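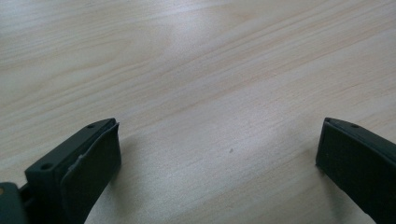
白っぽい木の天板の手入れ 拭き方から、しみ、物の置き方まで

去年の7月に明るい色の木のテーブルを買ってから、自分でやっていることのメモ。人に聞かれるたびに同じことを書いているので、まとめておく。急いで書いたので抜けがあるかも。気づいたら足します。

用意するもの
・柔らかい布 2枚(1枚は水拭き用、もう1枚は乾拭き用。色を変えておくと間違えない)
・ぬるま湯 200ml
・食器用の中性洗剤 ほんの少し
・古い歯ブラシ
・木部用のワックス(うちはCirnowの無着色。なんでもいいけど色つきは避ける)
・プラスチックのカード。期限切れのポイントカードで十分

メラミンスポンジは使わない。削れる。一回やって、角のところだけツヤが変わった。戻りません。

手順1 上のものを全部どける
面倒でも全部。よけながら拭くと、置いてあった場所だけ輪郭が残る。カップも箱も、いったん床か椅子へ。ケーブル類も下ろす。

手順2 乾いた布でほこりを取る
いきなり濡らさない。砂粒があると引きずって傷になる。木目にそって、一方向に。円を描いて拭くのはクセになっている人が多いけど、白い木だと光が当たったときに筋が見えるのでやめたほうがいい。
木目が斜めに見える向きに座っているなら、斜めに拭く。体の向きじゃなくて木目に合わせる。

手順3 光を斜めから当てて確認
真上の照明だと反射して白く飛ぶところがあって、汚れが見えない。頭を低くして横から見る。スマホのライトでも可。飛んでいるところは自分が動いて角度を変える。

手順4 小さい黒い点をどうするか
質問がいちばん多いところ。明るい木だと、ごく小さい点でもすごく目立つ。

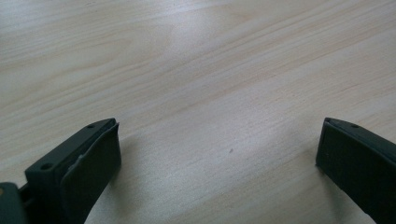

天板の小さな黒い点。汚れか節か、見ただけでは決めない。

調べる順番
1. 指の腹でそっとなでる。出っぱっていれば、たぶん付着物。
2. 湿らせた布の角を点にのせて30秒待つ。こすらない。
3. 布に色が移ったら汚れ。そのまま軽く押さえて取る。
4. 移らなくて出っぱりもあるなら、カードをねかせて、木目の方向にすべらせる。立てると傷。
5. なにも変わらなければ節か、木のもとからの模様と思っていい。さわらない。

爪でほじるのは絶対なし。節を汚れだと思いこんで掘ってしまった、というメールをSandrine Delaunayさんからもらった。へこんだ分は元に戻せないので、4までやってだめなら終わり。あきらめも大事です。

手順5 水拭き
ぬるま湯に洗剤を1滴。布は固くしぼる。しぼって、もう一回しぼる。水が垂れるようなら多すぎ。
手前のふちと側面も忘れずに。手の脂は真ん中よりふちにたまる。
そのあと洗剤なしの布でもう一度。洗剤が残るとべたついて、よけいほこりがつく。

手順6 すぐ乾拭き
自然乾燥はだめ。水のあとが輪になる。布を当てて、押すように水気をとってから、木目にそってさっと。

手順7 穴とテープのまわり
配線用とか、天板に小さい穴があるテーブルは、穴のふちから水が入りやすい。ここは水拭きの布を使わず、乾いた歯ブラシで外に向かって掃くだけ。どうしても汚れているときは綿棒。
ふちにテープを貼っている人は、貼りっぱなしにしないこと。日焼けで色の差が出るし、のりが木に残る。はがすときはドライヤーの弱でちょっと温めて、低い角度でゆっっくり。残ったのりは、はがしたテープの粘着面でぺたぺたやるとけっこう取れる。溶剤は塗装ごといくことがあるので、私は使わない。

手順8 ものを戻す
乾いてから戻す。拭いたあと、うちでは7分待つ。根拠はない、お茶をいれる時間がそれくらいなので。

戻すときに気をつけること
・マグカップは底を拭いてから。底の素焼きっぽい輪のところがざらついていると、引きずったときに線がつく。持ち上げて動かす。
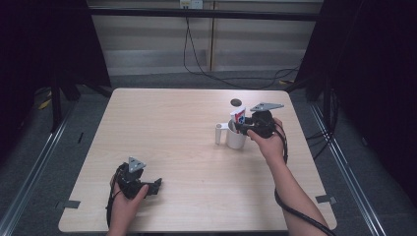
・紙の箱は印刷面を下にしない。湿気があると色が移ることがある。小さい箱なら立てて置くか、カップや筆立てにまとめて入れてしまうと天板にふれる面が減っていい。カップに入れる場合は中が乾いているか先に見る。濡れていると箱の底がふやけて、しかも抜くとき破れる。
・持ち手のあるものは、持ち手を人の通らない側に向ける。ひっかけて倒すと、手順1からやりなおし。
・太いケーブルは机の上で引っぱらない。角でこすれたところが黒ずむ。先に長さに余裕をもたせてから動かす。
・金属の台や重い道具には下にフェルト。Dogbeのシールつきのが切りやすかった。うちは直径40mmのを半分に切って使っている。

どれくらいの頻度で?
乾拭きは使った日は毎日。水拭きは汚れが気になったときだけでいい。毎日水拭きすると木がかさつてくる。ワックスは季節の変わり目。塗りすぎるとべたべたするので、薄く、布にとってから。天板に直接たらすとそこだけ濃くなる。ウレタン塗装ならワックスはそもそも要らないことが多い。買った店に聞くのが早い。

よく聞かれること

輪じみができてしまった
白い輪なら、まず乾いた布をかけて一晩置いてみる。薄くなることもある。黒い輪は中まで入っているかもしれないので、家庭では無理しない。

アルコールの除菌シートは?
塗装による。天板の裏で試して、白くならなければ。私は使ってません。

テーブルクロスをかければいいのでは
それもあり。ただビニールのものは、下に湿気がこもるのと、夏に貼りつくのが難点。布のほうが無難。

ワックスのあと布のあとが残る
量が多い。乾いた布で、腕が疲れるまでから拭き。

追記(9月1日)
Efua Larryeaさん、じゃなくてEfua Laryeaさん(すみません)から、カードより木のバターナイフのほうが力の加減がしやすいとのこと。試したら確かに楽でした。ただし角の丸いものに限る。とがった竹べらはだめです。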